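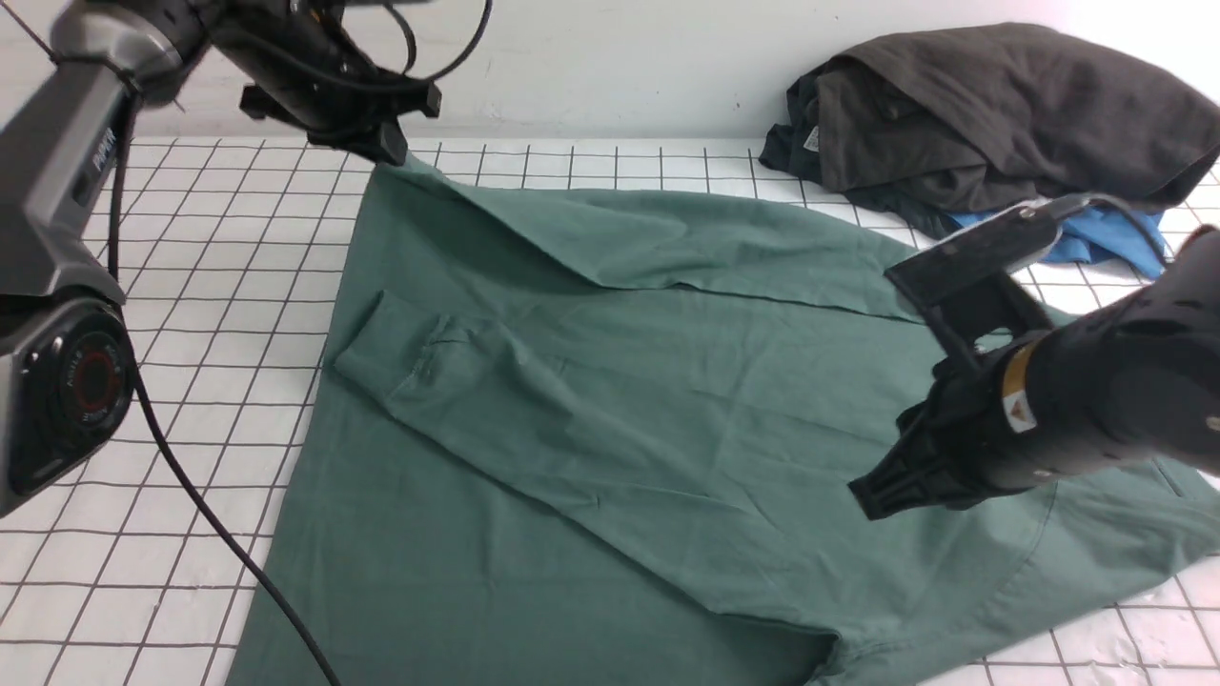

叠衣服中:绿色长袖铺在网格台面上,左臂的夹爪搭在折边附近

Catari 双臂叠衣套件(研究版)

先说这套东西是干嘛的。我在 Esano 做布料操作,写论文写到一半,发现组里每个人搭的台子都不一样,桌子高度不一样,夹爪不一样,连衣服都不是同一批,结果谁的数据都没法跟谁比。吵了一个学期之后,我干脆把自己那套整理出来,做成一个别人也能照着买、照着装的套件,就是这页上的 Catari。

台面是白底黑线的网格。好多人问网格是不是给视觉定位用的,嗯,一半是吧。我们的方法里,策略网络不看网格,训练时还会随机把线抹掉;但是人摆衣服的时候特别需要它!每次开始前领口放哪一格、下摆朝哪边,记录表上写个格号就行,第二天换个人来也摆得回去。

方法本身(论文里叫“先折后抚”)说起来不复杂。老办法是让网络一口气预测整段动作,短袖还行,一到长袖就乱,袖子压在身体下面,后面全歪。我把动作拆成两层:上层只挑折线,下层管两只手怎么走到那条线上。折线挑错了可以重挑,下层不用重新训练,省了我好多显卡时间(也省了好多跟同事抢机器的时间)。

数据方面,套件附带 2000 条遥操作示范,全是我和 Nuanchan Phromma 两个人录的,录到后来我做梦都在叠袖子。清洗之后能直接拿来训练的是 1857 条,剩下的也一起给,放在单独的文件夹里,想研究失败案例的朋友别删,那里面有意思的东西挺多。其中长袖占 1093 条,比例偏高是故意的,短袖太容易把平均分拉上去。

结果呢,长袖在没见过的面料上比我们的单层基线好了不少,薄针织还是差,一拎就卷边。深色衣服也要注意,褶皱在图像里很淡,上层偶尔会把一道普通的褶子当成折线。这个问题我还没解决,六月那版更新会换一个折线检测头,到时候老用户直接下载权重就可以,硬件不动。

套件包含:
网格台面一张
双臂安装底板与夹爪转接件
头部相机支架
示范数据与预训练权重
标定脚本、训练脚本
测试衣物 5 件(洗过再寄,新衣服上浆太硬,叠起来跟别的都不一样)

机械臂不含在内。转接件的孔位图在下载区,买之前先对一下自己的法兰,我接过太多“装不上”的邮件了。

安装大概要一个下午。走线请多留一点余量,手臂折到最里面的时候线会被扯得很紧,我第一次装就是在这里翻的车,插头直接拽掉一个。标定脚本跑完会给一个误差值,偏大的话先去拧底板螺丝,别急着改参数。

常被问到的几件事

能不能叠裤子?能,但权重里没有,要自己录。我试过拿上衣的权重直接叠牛仔裤,场面很难看。

单臂能用吗?下层控制器写死了两只手,改起来比较麻烦。Borunport 那边有个组改过一版单臂的,代码合进了分支,效果我没有细测。

夹爪指尖要换软的吗?我自己用的是硬指尖,夹薄面料会留印子。Somboon 有一款硅胶套尺寸正好,不过摩擦大了以后松手会慢半拍,释放延时要跟着调。

订货和试用都写邮件给我就行,我一般星期二集中回。学校用户请在信里写一下你们打算叠什么、台子多大,我好顺手帮你看看底板要不要改孔。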